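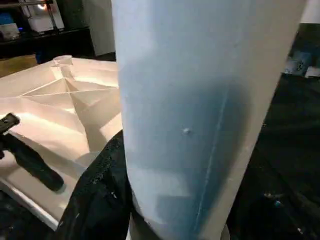
By the Otisthorpe Kitchen Notes editor
2024-03-31
Filed under: Storage

Sasesa tapered storage tub, long-term review

I bought the Sasesa tub last August to replace a flour bin with a broken hinge. It has been in daily use since then, mostly for bread flour, with a spell holding oats and another holding rice. I paid for it myself at the hardware shop in Otisthorpe.

The tub is translucent plastic, wide at the top and narrow towards the bottom. In shade it looks pale blue, and where warmer light catches it the side goes more of a beige-grey. The surface is plain and smooth. There is no pattern moulded in and no rubber grip, so you hold it with both hands when it is full.

The shape is the main thing to decide about before you buy. A tapered tub is easier to scoop from than a straight one. When the flour gets low it collects in the narrow part and you can get a cup into it without chasing it round the corners. I used to tip my old bin on its side to get at the last of it and I have stopped doing that.

The drawback is shelf space. You have to allow for the width at the top, and below that you lose a wedge of room at the side. My larder shelf took three square bins in a row before. It now takes the Sasesa and one square bin, with a gap between them that is only good for packets of yeast and baking powder. If your shelves are tight, buy something square.

It is also less steady when nearly empty. Full, it sits firmly. With only a little in the bottom it can be knocked over by an elbow, and I have done that twice. Neither fall cracked it, although both were from worktop height on to lino and I would not like to try it on tiles.

Being able to see roughly how much is left without opening it is useful. You can't read anything through the side, so if you keep two kinds of flour you will need labels. Paper ones peel off in the wash. I have ended up using masking tape and a marker pen and changing it when the contents change.

Cleaning is simple by hand. Warm water, washing-up liquid and a soft cloth will do it. The instructions allow the top rack of the dishwasher, but at this height mine only fits with the rack taken out, so I don't bother. Dry it properly before refilling. Flour sticks to any damp left at the bottom and sets like paste, and the narrow end is awkward to reach with a tea towel if you have large hands. A bottle brush gets it out.

Plastic of this sort shows its age. Look along the side in a low light and you notice thin pale lines and the odd small white spot that you would never see with the kitchen light on overhead. I don't mind this in a storage tub. Anyone who wants something to stand out on an open shelf and look new should spend more and buy glass. Do keep scouring pads away from it, even the ones sold as gentle.

Smell has not been much of a problem. It had a faint plastic smell out of the box which went after a night on the windowsill. Rice and oats left nothing behind. I kept ground coffee in it for a week while waiting for a new tin and that took several washes to shift, so I would stick to plain dry goods.

The lid is the weakest part. It presses on and stays on, but I would not call it airtight. Brown sugar went hard in it over a fortnight. For flour that gets used up quickly this makes no difference. For anything you keep for months, put it in a bag first and close the bag with a clip.

I have also used the Omier bin, which is square, has a rubber seal and holds up to 12 litres. The Omier keeps things fresher and stacks better. It is heavier to lift down, and the seal has to come out for washing and is a nuisance to put back. My sister-in-law has the Uddin version, which is a similar shape to the Sasesa but in a thinner plastic that bends when you lift it by the rim. Of the two tapered ones I prefer the Sasesa.

Good points: easy to scoop from, light, easy to wash by hand, you can see the level.

Bad points: wastes shelf space, lid is only fair, tips when nearly empty, marks show in some lights.

Who it suits: people who bake most weeks and keep their flour on a worktop or a deep shelf. It would also do for dry pet food or bird seed. I would not choose it for a narrow cupboard.

I would buy it again at the same price, and I am looking at a second one for the oats. The shop says replacement lids can be ordered separately, but I have not needed one yet.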